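Imprimir | Enviar por e-mail

Gestão de Armazéns – Apontamentos da aula 3
Arrumação e localização de artigos

Estes apontamentos resumem a matéria dada sobre localização fixa e localização aleatória. Devem ser lidos antes da ficha de exercícios.

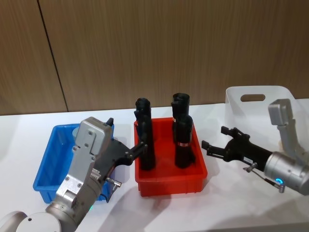

1. Localização fixa

Cada artigo tem um lugar reservado, mesmo quando não há existências. O operador decora depressa os lugares, mas o espaço fica mal aproveitado. A capacidade calcula-se pela soma dos stocks máximos de cada artigo.

2. Localização aleatória

O artigo vai para o primeiro lugar livre compatível. Exige registo rigoroso – um erro de código equivale a perder a mercadoria. A capacidade calcula-se pelo máximo do stock total.

3. Caso Randenell

O armazém tem 3.000 posições e 600 referências. Em janeiro estavam ocupadas 1.864 posições, ou seja, uma taxa de ocupação de 62,1%. Calcular a taxa para o mesmo stock se forem retiradas 600 posições.

4. Classificação ABC

Ordenam-se as referências por valor de saídas anuais. As da classe A ficam junto à expedição, a altura acessível. A classe revê-se todos os semestres, ou antes, se a procura mudar. No caso Okent a revisão não foi feita e os percursos de recolha aumentaram.

Trazer calculadora para a próxima aula.

Itens relacionados
Aula 2 – Receção e conferência
Aula 4 – Preparação de encomendas
Ficha de exercícios: caso Paradberg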